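## Chapter 4: Why Cloth Creases

I once drove 300 miles with a linen jacket folded on the back seat, and when I got out at Piltholm it looked as if I'd slept in it for a week. I had a talk to give in ten minutes and no iron. My polyester trousers, which I'd been sitting on the whole way, were perfectly fine. I remember being quite cross about that.

So this chapter is about creases: how they get in, why some cloths keep them and others shrug them off, and what finishers do to change the odds. You'll need the bits on fibre structure from Chapter 2, especially the part about hydrogen bonds, so do flick back if it's gone hazy (it goes hazy for me too).

Start with a single fibre. Bend it and the outside of the curve is stretched while the inside is squashed. In wool the long molecules are coiled, so they give a little and then pull back. In cotton and linen they lie much straighter, and under a sharp bend some of the weak bonds between them let go and form again in new places. The fibre now thinks bent is its normal shape. Add a bit of moisture and it all happens more easily — that's also why a steam iron works so well, and we'll come back to it in section 4.3.

Then there's the yarn, and the weave. A tightly twisted yarn in a close plain weave has very little room to slide about, so the bending has to be taken up by the fibres themselves. Loosen things off and the yarns can shift instead. Knits are the extreme case, and I'd happily travel in nothing else!

In section 4.2 we'll work through the Urrutia fold test, using results for 400 samples from the Collomico mill. Before then, have a go at this: press a fold into a clean cotton sheet with your thumb, let go, and watch it for five minutes. Then do the same with a wool scarf, and jot down what each one does.
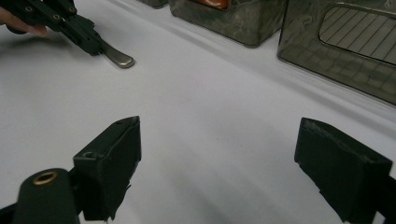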